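4. Adding a Band to the Ploltberg Catalog

Use this procedure to create an artist record for a band and attach its releases. You need an editor login. Set the catalog language before you start - it cannot be changed once a record is saved.

4.1 Create the artist record

1. Open Library > Artists and select New.
2. In Type, choose Group. Choose Person only for solo acts.
3. Enter the band name as printed on the first release. Keep accents and other marks. A band listed as Mihăilă must not be entered as Mihaila; put the plain spelling in Search Aliases.
4. Fill in Place Formed and Year Formed. Leave either field blank if no printed source gives it.
5. Enter the history in Biography. The limit is 3000 characters, including spaces. Longer text is cut at the limit when you save.
6. Select Save Draft.

Note: A former name, such as one used before a record deal, goes in Earlier Names. Do not create a second record for it.

4.2 Add members

1. Open the Members tab and select Add Row.
2. Enter the name, the instrument and the years active.
3. Repeat for each member. The public page shows up to 8 rows. Further rows are stored and can be searched.
4. Mark guest players as Session. Session players do not count toward the limit.

4.3 Attach releases

1. Open the Releases tab and select Link Existing.
2. Search by label number first, then by title. Title searches return cover versions as well.
3. For a single issued in two languages, link both versions and set one as Main.
4. Check the Match Score beside each result. A score of 94 or higher links at once. Lower scores go to the Review queue.

CAUTION: Unlinking a release also deletes its chart entries. Export them from Tools > Charts before you unlink.

4.4 Publish

1. Select Validate. Fields with errors are marked in red.
2. Correct the errors and select Publish.
3. Wait for the Kandmont index to refresh. Records imported from Piledport before the February update must be refreshed by hand, using Tools > Reindex.

Last revised April 23, 2026

6 shares | 4 comments

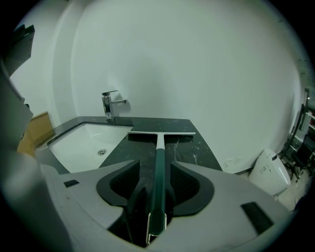 Squeegee with dark green handle, blade on countertop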